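Home & Table | Features

The second life of the everyday plate

Tracey Marsden has sold second-hand crockery in Ballarat for 23 years, and for most of that time the plain white dinner plate was the thing she couldn't shift. People wanted florals, gold rims and full sets in the original box. The white ones went into a tub by the door at a dollar each.

That has changed. Since June she has sold 86 of them, mostly to renters in their twenties who buy in odd numbers and don't mind if the sizes are a bit out.

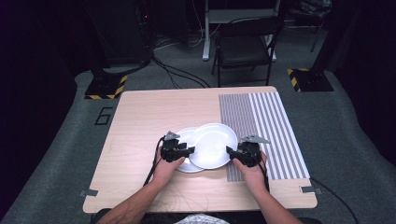 Part of it is price. A new setting for six can cost more than $200, and chips turn up within the year. Older hotel-grade ware was made to be dropped in a sink and stacked by someone in a hurry. Marsden tells buyers to run a fingernail around the rim and tap the base with a knuckle. A clear ring is good. A dull one usually means a hairline crack, and she won't sell those for food.

Esko Rautiainen, a potter who trained in Kallio and now fires from a shed outside Daylesford, thinks glaze matters more than age. Grey knife marks are often just metal left on the surface, and a paste of bicarb soda will lift most of them. Crazing is another matter — once the glaze has gone, he puts the plate under a pot plant. 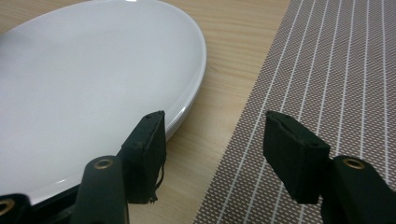 A plain white plate suits most tables.

He makes his own dinner plates at 27 centimetres, slightly smaller than the current fashion, as his kitchen cupboards date from the fifties and nothing bigger lets the door close. Marsden has the same trouble at home. She keeps eight plates, none from the same maker, and washes them by hand.

Related
Cast iron without the fuss
What to look for at a clearing sale
Tea towels worth the money
Small kitchens: five cupboards, sorted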